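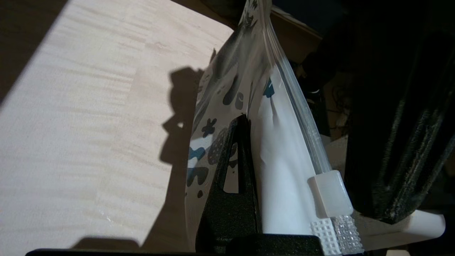 How to freeze soup flat in zip-top bags

Quick one, lunch break. People keep asking how I get so much into a tiny freezer drawer. Bags, laid flat. No more round tubs.

What you need

Zip-top freezer bags, quart size. The thin sandwich kind split on me, don't bother.
A ladle
A tall jar or pitcher
A baking sheet that fits your freezer (measure first, mine didn't)
Permanent marker

Step 1. Cool the soup

Big pot takes forever. Set it in a sink of cold water, stir now and then, change the water when it warms up. Into the fridge once the steam is gone, and don't leave it out over 2 hours.

Step 2. Label the bag while it's empty

Name, date, how many bowls. Marker will not stick to a cold damp bag. I have a whole drawer of smudges that could be lentil or could be chili.

Step 3. Fill

Stand the bag in the jar, fold the top down over the rim like a cuff. Keeps the zipper clean. Soup in the zipper = leak. Two ladles for one person, four for a family bag. Stop well short of the top, it expands.

Step 4. Get the air out

Zip almost all the way, leave a gap the width of a finger. Lay it down on the counter with the open corner lifted a bit and push the air toward the gap with your palm. Zip the rest. Run your thumb along it twice.

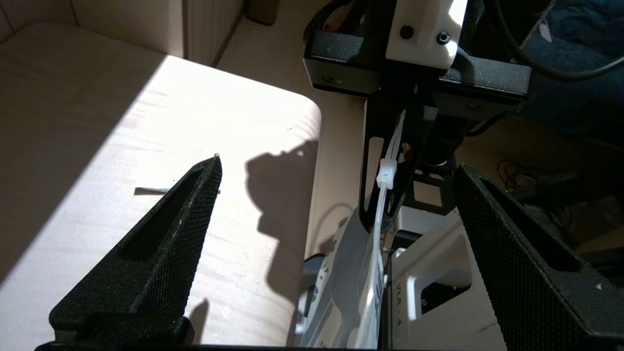

Turn the bag over and press gently on the middle. Any bead of liquid at the zipper, open it, wipe it, start again. Takes a minute. Cleaning frozen minestrone off the bottom of a drawer takes a lot longer.

Step 5. Freeze flat

Bags on the baking sheet, single layer, not touching or they weld togther. Overnight is plenty. Next day pull the sheet out and file the bags upright like records. Oldest at the front.

What freezes well

Lentil, chili, tomato, split pea, plain stock. Bean soups get better if anything.

What doesn't

Anything with pasta, goes to mush. Cook it fresh and add it later. Cream soups split, so freeze before the cream goes in. Potato chunks turn grainy, mash them first.

Thawing

Fridge overnight on a plate, always a plate. In a hurry, hold the sealed bag under cool water til it loosens, then snap it in half and tip it straight in the pan. Low heat, lid on. Bring it to a proper boil before you eat it.

Keeps fine for 2 or 3 months. After that it's safe but tastes of freezer. The batch I made in June was pretty sad by Christmas.

Next up, stock cubes in muffin tins. Same idea, less mess.

Callum Wragg

This site uses cookies to remember your preferences and count visits. Accept all / Manage settings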